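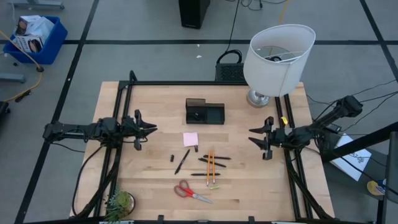

Two-arm bench kit from Grimshaw, with the pens, pencils and scissors for the desk organizer task.

From: Pirjo Peltonen
To: bench-arms list
Subject: Re: Grimshaw two-arm kit, worth the price?

Hello Ville and all,

Ville Jääskeläinen wrote:
> We have an offer from Osgate for the Grimshaw kit, 2209 with
> the frame and both arms. Has anyone used it for small objects?
> Merja is worried about the grippers. Also, is the frame stiff
> enough, or do we need to bolt it to something?

We have had the kit since November, so I can answer a part of this.

The frame is black aluminum extrusion and goes around the tabletop. We did not bolt it. When both arms move fast I feel a small shake in the rear corners, but for tidying work it does not disturb us.

Grippers: two fingers each. Markers and pencils are fine. Scissors are harder, and I advise to take them by the handle. A pen cap lying on its side is the worst object we tried. In our last series we made 442 picks and 145 failed, most of them caps.

The cables are my main complaint. They hang loose from the arms and you must plan the colour and place of your own ties, for the kit brings only 2. Raili Ahonen asked Osgate for longer sleeves and is still waiting for the answer.

If your objects are bigger than a pen, I would buy it. For caps, ask first for a trial of other fingertips.

Regards,
Pirjo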